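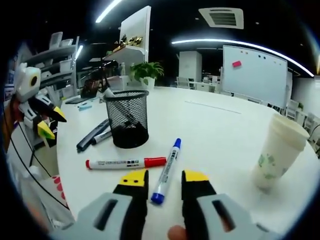
The markers always go missing first, one of our people in the Dolville office told us, and once they're gone everybody starts writing on the backs of envelopes. We heard some version of that in almost every interview, and it's the reason this section is about pens and not about chairs.

4.2 What stays out on a shared table

Figure 3. Shared round table with whiteboard markers, a mesh pen holder and a paper cup.

I should say up front that I came into the Clomeo study expecting to write about paper. Paper was what people complained about in the July survey, and I had a whole coding sheet ready for it (stacks, loose sheets, sticky notes, the lot). Then we started looking at the tables themselves and I kept getting pulled toward the writing tools. Over the whole study we logged 3518 items left on shared tables, and 1594 of them were things you write with. I went back and checked the sheet twice!

Figure 3 is a pretty good picture of what we came to call the halo. There's a pen holder on the table, with a pen leaning out of it and more things inside, and there are markers lying near it on the tabletop. The two dark ones are right next to the holder. The ones with the blue and red caps are lying out on the white surface as well. We coded a layout like this as "holder in use, halo present," and it was far and away the most common code at both sites, Dolville and Kekwood.

Why does the halo happen? My own guess, going in, was that the holders were too full. That doesn't hold up very well. At Kekwood we swapped in bigger holders for 14 days and the halo stayed put. What people told us in the interviews was more about effort. You pick a marker up with one hand while you're talking, you put it down with the same hand, and a flat table takes it from any angle. A holder wants you to look at it. One person said she only ever used the holder at the end of the day, as a kind of signing off, and I have to admit I do the same thing at home.

Round tables seem to make this stronger, though I want to be careful here, as we only had 2 of them per site and the rest were rectangular. With a rectangular table the holder usually got pushed to a wall end and the loose markers followed it. On the round ones there's no obvious end, so the holder drifted from one day's log to the next.

Cups are the other thing worth a mention. We coded drinks separately from tools, following the Coman checklist, and a paper cup like the one in Figure 3 counts as a personal item even when there's no way to tell whose it is. I went back and forth on that rule. Personal items got cleared sooner than shared ones at both sites, and the markers, which belong to the office, were the slowest to go anywhere. If I were running it again I'd add a code for things that sit between the two, like a notebook somebody leaves out for the group. Our sheet forced a choice there, and the two coders disagreed on those items more than on anything else (see 4.4).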